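Visit to Hviid, Skanside: how the hand-held gripper station is kept running

In May our maintenance group spent a day at Hviid's site in Skanside. Most of us look after small automation cells at Harnex and Titside, and the point of the trip was to see how another shop handles equipment that gets picked up, put down and knocked around all day. We asked to leave out the general tour. What we got was one station, looked at closely from the morning start to the end-of-shift check. This report covers that station and little else.

Getting there

Parking is behind the main building and you sign in at the side door, not at reception. Safety shoes were required in the workshop but not on the upper level, where the station is. We started at 7 with coffee and a short talk, then went straight up.

The station

The station is one table on the upper level, by the railing over the main floor. Two hand-held grippers are used there as a pair, one in each hand. The operator picks things up and sets them down with them, and the recorded motion is used to train the arms downstairs. There is no fence, no light curtain and no air supply. The maintenance load is therefore small in parts and large in checking. A gripper that is slightly out of true still opens and closes fine, and the person holding it will correct for it without noticing. The recordings come out wrong all the same.

Each gripper has a marker cube at the back, behind the hand-held body, with square black-and-white codes on its faces. The system works out where the gripper is from those codes. Hviid treats the cube as the most sensitive part of the tool, and most of what we were shown comes back to it in some way.

The table was chosen for its dark matte top. They had a glossy one first and got reflections of the markers in it, which the software sometimes took for the real thing. The replacement has been in place for 13 months and they have not had that fault again.

Morning start

The start-up routine takes less time than we expected. It is written on one page kept in a drawer, and the operator does it, not the technician.

The grippers come out of a foam-lined case. They are never left on the table overnight. The cube faces are wiped with a dry lint-free cloth. No cleaner is used on the codes unless there is a fingerprint that will not come off dry, and then it is water on the cloth, never sprayed.

Next comes the wiggle test. You hold the body in one hand and push the cube lightly from each side with a fingertip. Any movement at all and the gripper goes back in the case with a red tag. The cube sits on a small metal hinge with screws, and Hviid says nearly every loose cube they have had was a screw backing out. A cracked part is rare.

After that, the jaws. Open and close 5 times, slowly, and feel for a catch. Look at the finger pads from the side and check that they meet along their length. The pads are black and wear shiny before they wear thin, so a shiny patch is the sign to watch for.

Last is a short trial with a few objects before the real session. We stood by for one of these. The operator took up a small rounded purple item in the right gripper and held it upright over the table. They like this kind of shape for the trial because a smooth, curved object shows up a tired pad sooner than a box does. If it turns in the jaw, the pad is due. The other objects that morning included artificial flowers and a clear plastic bottle with a white cap, both placed further across the table.

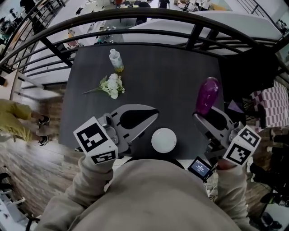 Pads and screws

Two jobs make up most of the bench work, and we were allowed to do both on a spare gripper.

Changing a pad: the old one comes off with a plastic pry tool, starting from the inner end. The seat is cleaned and left to dry. The new pad is pressed on by hand and then held in a soft clamp for 7 minutes. They used to skip the clamp and had pads lifting at the tip within a couple of weeks. Both pads on a gripper are changed together even when only one is worn. Mixed pads grip unevenly and the object tilts as it leaves the table.

Tightening the cube: the screws go into plastic at one end, so it is easy to overdo. Hviid uses a small preset driver and nothing else. If a screw will not hold at that setting, the body is replaced. We asked about thread inserts. They tried them and gave up, as the insert moved the cube enough to need a new calibration every time, and the part is cheap.

A drop of low-strength thread locker goes on each screw. One of our group pointed out that some thread lockers attack plastic. Hviid had found this out on their own and keeps only one type on the bench now, with the others locked away in the paint store.

Calibration

Any gripper that has had its cube touched, its body swapped or a fall from table height gets calibrated before it goes back into use. The tool is placed in a printed holder, the jaws are opened and closed on a gauge block, and the software compares what it sees with what it should see. The result is a pass or a fail with an offset for each face.

What interested us more was the log. Every gripper has its own sheet and the offsets are written down by hand as well as saved. The technician reads down the column and looks for a slow drift in one direction. A tool can pass every time and still be on its way out. They pull it when the drift is plain to see, without waiting for a fail. We do nothing like this at Titside, where a pass is a pass and the number is thrown away.

A full service is done every 300 sessions. That covers pads, screws, hinge, a close look at the printed codes for scratches or lifting corners, and a calibration at the end. Cubes with damaged codes are replaced whole. They do not stick new codes over old ones, since even a thin extra layer puts the face in the wrong place.

Cables

Cables came up more than once. A cable that drags across the table will catch a light object sooner or later, and a cable that pulls on a connector will loosen it. Their rule is that slack goes toward the operator and down, away from the working area. Spare cables of the same length are kept coiled in the drawer with the start-up page. A cable with any doubt about it is cut in half before it goes in the bin, so that it cannot find its way back.

We liked that last one. At Harnex we have a box of cables marked "maybe" that has been there for years.

Light and background

The station looks out over the railing to the lower floor, and people walk past down there through the day. We expected this to be a problem for tracking. Hviid says it has given them very little trouble, and that changing daylight is worse. On bright afternoons the codes can wash out on the side facing the light, and the operator turns the work a little or pulls the blind. There is a line about this on the start-up page now. It was added after a whole afternoon had to be thrown out.

End of shift

We came back up for the close-down. It is the start-up in reverse with one addition: the operator writes down anything odd, even if the session went fine. We read through a few pages. Most entries are short. "Left jaw stiff first ten minutes." "Click when closing, stopped after lunch." The technician goes through them the next morning and puts a tick beside each one when it has been looked at. There were very few without a tick.

Red-tagged grippers go on a separate shelf with the fault written on the tag. A tag with no fault written on it gets sent back to whoever hung it.

What we plan to take home

For Titside: start writing down calibration offsets and keep one sheet per tool. This costs nothing and can begin right away. Also the preset driver — we have been tightening small screws by feel, and after trying both ways on the bench it was clear that no two of us have the same feel.

For Harnex: clear out the cable box. Move the wiggle test to the operators and put it on a single page. Look at whether pads should be changed in pairs. Our pads are a different material and the wear may not be the same, so this needs a trial first.

Still open: Hviid stores grippers in foam and has no problem with it, but our store room is damper and foam may hold moisture against the screws. We did not get a good answer on how long an opened pack of pads keeps before the adhesive goes off. They get through theirs too quickly to have found out.

Hviid has offered a return visit after their next full service, when the tools will be in pieces on the bench. Places will be limited by the size of the upstairs workshop, so anyone who wants to go should tell the maintenance office early.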